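Stilum Gallery: Thread and Needle
Posted 15 June 2018

Welcome back to the Stilum gallery, and a special welcome if you have wandered over from the knots pages, where so many of you left kind messages in May. We have had 123 of them in all, and I have read every one, some of them twice with a cup of tea. The request that kept coming up was for a closer look at surgical stitching: the thread, the needle, the knots and what the line of work looks like when it is only partly done. So the new page is given over to suturing, with plenty of chat in between, as you have come to expect from me.

I came to this subject by way of ordinary sewing. I hemmed curtains for years before I ever read a page about sutures, and I remember being rather pleased at how much felt familiar, and then rather humbled by how much didn't. In a hem you have one long thread running from end to end and you can pull the whole lot snug when you reach the corner. In an interrupted line of stitches, each one is placed and tied by itself, so every stitch has its own knot and its own bit of thread to look after (and its own chance to go wobbly, if you are me with a foam pad on the kitchen table). The old handbook we keep on the shelf at Torkham runs to 966 pages, and I would say a good many of them come back to thread handling sooner or later.

Let us start with the thread, then.
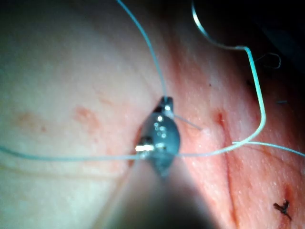
Several strands of suture meeting in one place, one of them going up into a tall loop.

I do love a loop like that. A monofilament is a single smooth strand, a bit like fine fishing line, and anyone used to soft cotton will find it has opinions of its own. It springs. It remembers the shape it was in before you picked it up, and it would much sooner stand up in a curve than lie down where you want it. Look at how it kinks near the top before coming back over to the left, and how bright it goes along the upright part where the light falls on it. The strand lying across the lower left has a faint shadow under it too, a small thing, but I kept coming back to it.

For those of you practising at home, a few bits from the messages that are worth passing on. Draw new thread out gently before you begin and give it a moment to relax. Keep your loops generous while you are learning, even if they look untidy, and take them down slowly. Lay each throw flat and look at it before you add the next. Several of you asked how many knots it takes before the hands stop arguing with the head, and I am sorry to say that I tied 1,000 over the winter, kept them all in a biscuit tin, and could only show you the last 53 without blushing.

On to the needle. If you have only ever used straight ones, the curved sort is a lovely surprise, although it does feel backwards for the first evening. You don't push it along, you turn it, and the curve carries the point down through one side and up through the other. The moment I most enjoy looking at is the one just before the bite, with the point close to the edge. In the next picture there are two stitches tied across a short line already, with the needle held near the lower edge and a long sweep of thread going over past the knots. The spacing is what I would study if I were you. With two in place you have a pattern to follow, and the third can be set against them by eye.
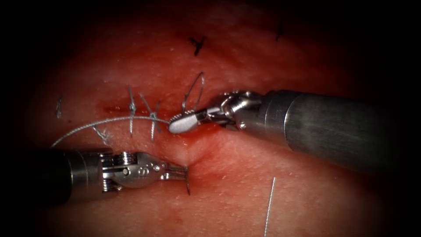

A reader in Cáceres writes that the spacing was what took her longest to learn, and that she used to put her stitches so close together that the knots sat on top of one another. Her advice is to look at the whole line before placing anything, decide on the gap, and then leave the first stitch alone once it is tied, however much it tempts you to fiddle. She also likes to bring the loose thread well over to one side before the next bite, having once stitched neatly through her own tail and had to cut it all out again.

I have done exactly the same thing, and more than once, so thank you for owning up on behalf of us all! I shall add the tip about the gap to our beginners' sheet.

The Zendex page, with the older knot pictures, is still up and can be reached from the menu as before. Larger prints from the gallery are hanging in the front room at Torkham until the end of the summer, and messages are always welcome at the bottom of the page.

Next gallery: Thimbles and Finger Guards
Previous gallery: Knots, Part Two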